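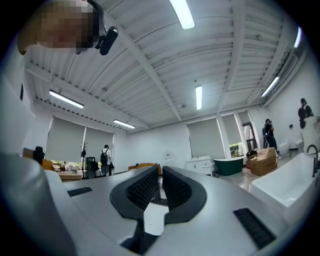

1. Where we are

Progress report for the Vurari grant, student robotics project, Durham. Period covers up to end of December. Written fast between classes, sorry, numbers checked by Leonor Cunha.

Short version: handheld grippers work, recording is going well, training is behind. Money is OK.

The task is still the one in the proposal. Small jobs in a bathroom: turn a faucet, open and close a vanity drawer, lift a toilet seat, put a bottle on the rim of a tub. Students do each job by hand with the gripper, and the recordings are used to teach the arm back at school. Practice space is the showroom with the tubs and toilets set out on the floor, lots of shiny white surface, long tube lights overhead. Much harder for the software than our classroom bench, which we wanted.

2. Done this period

- Gripper version 2 finished. Black finger pads with the small raised studs replaced the flat ones, which slid on the bottles.
- 182 usable recordings. Target for the period was 265, so short. Reasons in section 4.
- Head-mounted unit tried together with the gripper. Students like it. Strap needs adjusting for every new person and that eats time.
- Wen-hsiung Kuo wrote the script that sorts recordings by task and throws out the ones where the gripper loses tracking. Used to be done by hand by whoever was free.
- Two new students trained up, both can now run a session start to finish without an adult at their elbow.
- Safety sheet redone. Shoes, cables, no standing in the tubs.

3. By task

Faucet: best so far. Gooseneck type, students got consistent after the first afternoon. Enough recordings to start training.

Drawers: good. Vanity drawers close softly at the end and people tend to let go too early, so we now ask for a full pause before release. Old ones kept but tagged.

Toilet seat: slow. Angle is awkward for shorter students, wrist bends too far and the tracking drops out. Assunta Marino is trying a longer handle, first print cracked at the neck, second one is on the printer.

Bottle on rim: mixed. Fine on the wide rim, poor on the narrow one. Glossy surfaces give reflections and the software sometimes puts the bottle where the reflection is. Drasthorpe lent us a matte floor mat, will test it.

4. What went wrong

Lost a whole afternoon to a full memory card. Checklist now has a line for it, first line in fact.

Light. Tubes overhead plus daylight at the windows, and the balance shifts thru the day. Recordings made at 3:30 pm look nothing like the ones at noon. We now note the blind position at the start of each session. Clumsy but it helps.

Exams. Should have planned around them and did not. That is most of the missing recordings.

Calibration of the second gripper drifted, 59 recordings had to be dropped. Laurinda Loureiro found the cause, a loose screw at the back of the finger mount. Thread glue on all of them now. Dropped ones are not counted in the total above.

5. Training on the arm

Only started. Faucet task runs on the arm in the classroom with a faucet clamped to the bench. It reaches the lever most times and turns it less often than we would like. No proper success rate to report yet, we want a fixed test with the same start positions before giving you one. Gonçalo Bragança is writing up that test, draft should reach you with the next report.

6. Money

Spent as planned on filament, pads, cards and the head unit. Under on travel, students have been sharing rides. Would like to move the travel leftover to a spare battery set and a better case for the grippers, the current one is a toolbox with foam in it. Please confirm this is OK, Coelho will hold the case price for us until the end of next month.

7. Next

- Make up the missing recordings, toilet seat first
- Longer handle, test with at least the shorter half of the group
- Matte mat vs bare floor, same task, same students
- Fixed test for the faucet task
- Student talk for parents and the showroom staff, late afternoon, date to be agreed. You are welcome to come, Leonor will send the time
- Return Drasthorpe's mat

Receipts and the task log are in the shared folder. Log is missing the last session, will be added tonite.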